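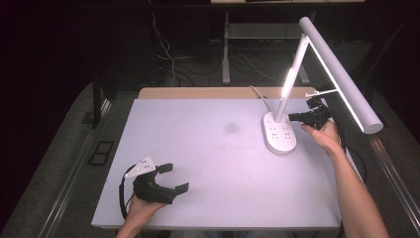
手持ちグリッパーの作業台をそろえたいんですけど、いくら見ておけばいいですか、というメールを夏からずいぶんいただくようになりました。毎回似たような返事を書いているので、このページにまとめておきますね。私はふだん機材の選定と見積もりの手伝いをしていて、値段の話になると皆さんまずグリッパー本体のことを聞かれます。でも予算表で抜けやすいのは、そのまわりなんです。両手に一台ずつ持てばケーブルも左右に一本ずつ伸びますし、デスクランプを扱う作業なら、ランプのコードまで台の奥を通ります。白い天板も、台の枠も、ぜんぶ誰かが発注しないと届きません(私も最初の案件で天板を忘れました!)。

最終更新:2020年10月8日

グリッパーは一台から買えますか?

買えます。ただ、両手の作業をやるつもりなら最初から左右そろえて頼んだほうがいいです。私がよく使うEmnessの手持ち型は、片方ずつ別の時期に買うとケーブルの仕様が変わっていることがあって、以前それで変換アダプターを追加注文するはめになりました。見積もりを出してもらうときは「左右一組、ケーブル込み」と書いてください。「込み」と書かないと、本体だけの金額で返ってくることがあります。

予備は何を買っておけばいいですか?

指先のパッドとケーブルです。本体の予備はあとでも間に合いますが、パッドは擦れて減るので、私は本体と同じ注文書に入れてしまいます。Emnessのパッドは80個入りの箱がいちばん割安で、小さなチームだとなかなか使い切れません。近くに同じ型を使っているところがあれば、分けてもらうのも手ですよ。ケーブルは長さ違いを混ぜないこと。混ざると引き出しの中が悲惨です。

作業台は普通の机ではだめですか?

だめではないです! 手元にある木の机に白い板を載せて始める、というのは私もよくすすめるやり方です。ただ、何か月も続けるなら枠のしっかりした台を一つ入れたくなると思います。押したり引いたりする作業が入ると、軽い机はじわじわ動くんですよね。うちではGasserの金属フレームを指定することが多くて、理由は単純に、後から部品を付け足せるからです。最初に全部のオプションを付ける必要はありません。高さが変えられる脚だけは、できれば初回に付けてください。後付けだと工賃が別にかかります。

天板の色に決まりはありますか?

決まりはないですけど、私は白の無地をおすすめしています。物の輪郭が見やすいですし、買い足すときに色合わせで悩まずにすみます。弱点は汚れです。灰色っぽい小さなしみでも白だとけっこう目に入るので、気になる方は天板だけ交換できる作りにしておくと気が楽です。光沢のある板は照明が映り込むので避けてください。見本を取り寄せて、使う予定のランプの下に置いてみるのが早いです。同じ白でも、照明しだいで紫がかったりピンクがかったりします。

扱う物の代金も設備費に入れますか?

会計のルールしだいですが、私の表では「対象物」という別の行にしています。デスクランプひとつ取っても、土台の形もアームの角度も製品ごとに違いますから、種類を増やしたければその分だけお金がかかります。しかも何度もつかんだり動かしたりすると傷みます。安いものを多めに、が基本ですね。電源につなぐ物はコンセントの数も忘れずに。ランプを入れた翌週に延長コードを買いに走った、という話は一度や二度じゃありません。

ケーブルの整理にもお金をかけるべき?

かけてください。ここは本当に強く言いたいです。床にケーブルが広がったままだと、足を引っかけるし、掃除はできないし、どれがどの機械のものか分からなくなります。結束バンド、床用のカバー、ラベル。どれも安いのに、予算表に行がないと誰も買わないんです。私は「配線まわり」という行を必ず作ります。手持ちのグリッパーは動かすたびにケーブルも動くので、手元側にはゆとりを残して、固定は台の下側からにしてください。きっちり留めすぎると今度は腕が伸ばせません。

注文してからどのくらいで使えますか?

Skoltsteadの研修室に入れたときは、発注から使い始めまで7週間でした。グリッパーは早く着いたのに、台のフレームを待つ時間が長かったです。年度末にかけて工場が混むので、1月に入ってからの発注はもっと余裕を見ておいたほうがいいですよ。天板と照明は国内ですぐ手に入るものにしておくと、フレームを待つ間に置き場所の寸法を確かめたりできます。

うちの部屋に何台置けるか、図面で見てもらえますか?

見ます。部屋の寸法、柱の位置、コンセントの場所が分かればPDFでも手描きでも大丈夫です。台と台の間は、人が二人すれ違えるくらい空けたいところ。作業する人は両腕を広げますし、後ろに椅子も来ます。Skoltsteadでは最初4台入れるつもりで図面を引いたんですが、通路を取ったら3台に落ち着きました。

リースと購入、どちらがいいですか?

一年以内に終わる計画ならリース、続けるつもりなら購入、とお答えすることが多いです。ちょっと迷うのはその中間で、私なら台とフレームは買って、グリッパーだけ借ります。Mestbyのリースは途中で買い取りに切り替えられるので、様子を見たい方には合うと思います。見積もり依頼のときにプラン番号1528と伝えると、買い取り条件付きの書類が届きます。消耗パッドがリース料に含まれるかどうかは契約によって違うので、そこは必ず書面で確認してくださいね。

予算表のひな形はもらえますか?

はい、お送りしています。問い合わせフォームの件名に「ひな形希望」と書いてください。表計算のファイルで、行を足したり消したりできるようにしてあります。金額の欄は空にしてありますので、ご自分で取った見積もりの数字を入れてお使いください。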